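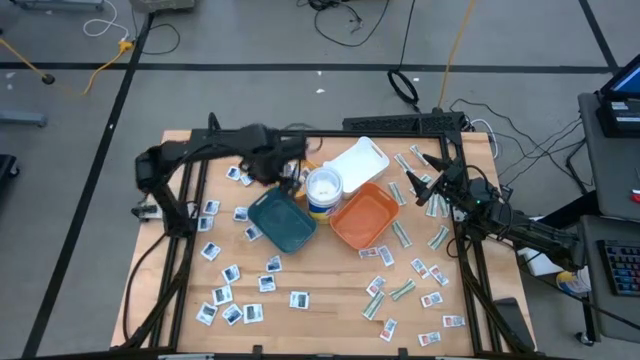

Packets on the bench, bins in the middle.

Thread: Sorting mixed sachets, how many bins?

taltico_bench
Monday, October 8, 2018
Small square white packets on the left, slim green-and-white striped ones mostly toward the back right. Bins are green, orange-red and white, plus a yellow-orange one and a round tub. My plan is one bin per packet type and the rest held for damaged stock. Does anyone sort straight from a spread like this, or do you pile by type first?

gsamarakoon
Pile first. Picking singles off a flat surface is slow and you handle each packet twice. We do 2,800 a week for Pramier and everything gets pushed into heaps before a bin is touched.

Fathima K
Disagree with Gayan. Heaps hide split seams. Spread flat, you see both faces of the problem — leaks and misprints — before anything goes in. I would keep the layout and move the bins. In the middle they take up the best reach.

gsamarakoon
Center is the shortest average distance if you work from both sides. Put them at the back and the front packets cost you a full arm's length each.

miah_r
Bin shape matters too. A round tub is bad for square packets, they bridge against the wall and you get maybe half the volume. I'd use the tub for the striped ones, standing on end.

Fathima K
Slim ones fall over until the tub is nearly full. Use the rectangular bins and square them up to the table edge. Yours are angled.

taltico_bench
Noted on the angle. I'll run 100 flat and 100 heaped, same bins, and time both. The tub can hold rejects.

gsamarakoon
Fine, but log rejects separately for each run. Otherwise the times mean nothing.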